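Besuch bei Nistoria: Kassenarbeitsplatz mit Roboterarm

14 Kommentare · 37-mal geteilt

Nistoria hat im Juli seine Versuchsfläche für Handelsautomation geöffnet. Gezeigt wurde an einem Nachmittag das Projekt Stelum, in dem ein Roboterarm einzelne Stücke Obst auf eine Waage legt. Die Führung für unsere Gruppe übernahm Malte Kröger, zuständig für die Greifplanung. Beginn war 14 Uhr, der Vortrag vorab fiel kurz aus.

Der Arbeitsplatz ist einer kleinen Selbstbedienungskasse nachgebildet. Waage, Scanner und Ablage stehen auf einer dunklen Theke, der Kassenautomat dahinter. Handelsübliche Geräte waren laut Kröger eine Vorgabe des Auftraggebers Sotiropoulos, der Obst und Gemüse an kleinere Märkte liefert.

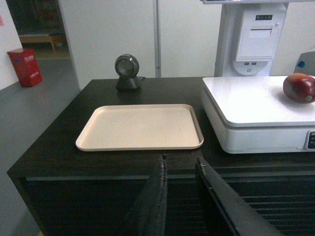 Theke mit Ablageschale, Scanner und Waage aus Sicht der Handgelenkkamera.

Die Steuerung läuft mit der Software Altix auf einem Rechner im Nebenraum. Jeder Zyklus besteht aus Anfahren, Greifen, Anheben, Umsetzen und Loslassen. Für den aktuellen Stand wurden 688 Durchläufe aufgezeichnet, davon gingen 268 in die Auswertung ein. Der Rest entfiel auf Einrichtbetrieb und auf Läufe mit abweichender Kameraposition. Eine Erfolgsquote wollte Kröger nicht nennen – die Zahlen würden noch geprüft.

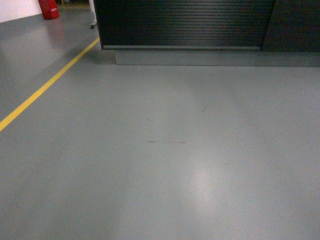

Für die Wiederholbarkeit ist die Aufstellung der Theke wichtiger als die Genauigkeit des Arms. Verschiebt sich der Unterbau um 5 mm, muss nach Angabe des Teams neu eingemessen werden. Bodenmarken für die Theke gibt es bisher nicht. Die gelbe Linie, die schräg auf die linke Ecke des Unterbaus zuläuft, taugt dafür nur als grober Anhalt. Auf dem glatten grauen Boden spiegelt zudem das Deckenlicht, was bei der Kamera in Kopfhöhe zu hellen Flecken im Bild führt. Gaspard Lemaire, der die Bildverarbeitung betreut, lässt solche Bereiche maskieren. Eine matte Beschichtung ist beantragt.

Zum Greifer: Die Backen sind schwarz und flach, die Finger werden elektrisch verstellt. Die Schließkraft wird je nach Obstsorte vorgegeben und nicht geregelt. Bei Äpfeln sei das unkritisch, bei reifen Birnen nicht, so Kröger. Vor dem Loslassen fährt der Arm eine Position knapp über der Wiegefläche an und hält dort 200 ms, damit die Schwingung abklingt. 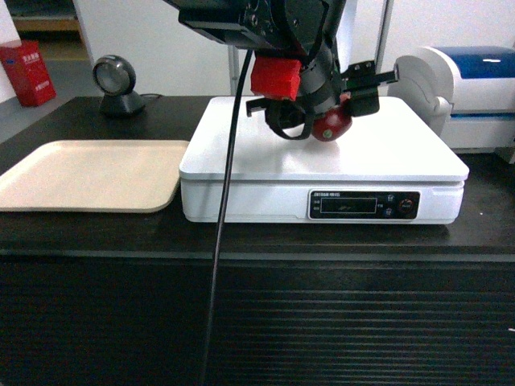

Zuletzt geändert: Juli, 17:40 Uhr

In dieser Halteposition hängt das Kabel vor der Waage herunter. Auf die Frage eines Teilnehmers, ob es die Messung verfälschen könne, verwies Lemaire auf eine geplante Führung am Unterarm. Ein Termin dafür steht nicht fest. Offen blieb auch, wie das System mit Ware im Netz oder in der Tüte umgehen soll. Der nächste Versuchsabschnitt umfasst nur lose Äpfel und Zitrusfrüchte. Unterlagen zum Vortrag verschickt Nistoria auf Anfrage.

Kommentare

hebelarm: Wird die Waage über eine Schnittstelle ausgelesen oder per Kamera vom Display? Das fehlt im Bericht.

R. T.: War in der Gruppe danach. Bei uns hieß es, über die Schnittstelle, die Kamera sei nur zur Kontrolle.

Waagenbau_Süd: 200 ms kommen mir knapp vor. Bei unserer Anlage warten wir deutlich länger, allerdings mit schwererem Greifer.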